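Vamska Workshop Course
Unit 3: Backdrops and Enclosures

Dark fabric keeps stray light off a work table. Cut each panel wider than the opening so it hangs in soft folds – a tight panel pulls on the brackets. Press the cloth before hanging and keep the seams vertical.

Reading: Dabbas handout, page 16.

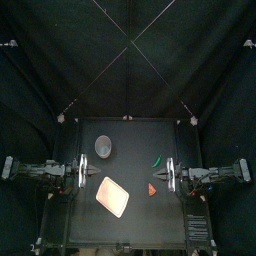
Bracing comes after the fabric is up. Cord is light and easy to retie. White cords crossed in a large X stand out well against black cloth, so a slack one is easy to spot. Check the knots at each corner bracket before you load the table.

For next class: sketch your own enclosure and mark every bracket.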